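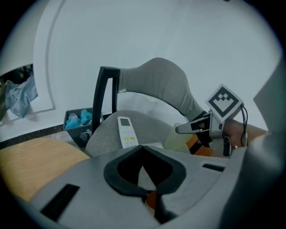

**3.2 Seating and reported back pain**

Staff at the Dalness office filled out the sitting diary for 18 working days. Of 84 people asked, almost all sent back at least one page, though pages from November are thin and we left those out of the main model. Chair type was coded by back shape only: flat, split or curved. Curved means a one-piece back that sweeps round the sitter, as on the gray upholstered chair in Figure 3. Seat height not coded, too many missing values.

Pain scores were taken at the end of each day, on a scale of 1 to 5. Differences between flat and curved backs were small and went away once hours seated was added. Split backs did a little worse at Curnitar, no clear effect at Dalness. Diary pages were entered twice, by U. Rugemalira and then by the second author, and mismatches were setled from the paper copy.

Figure 3. Curved back, fabric cover.

Hours seated remains the strongest predictor at both sites (see 3.4). Breaks helped, but only short ones taken before lunch. Age had no effect in either model, nor did did job grade.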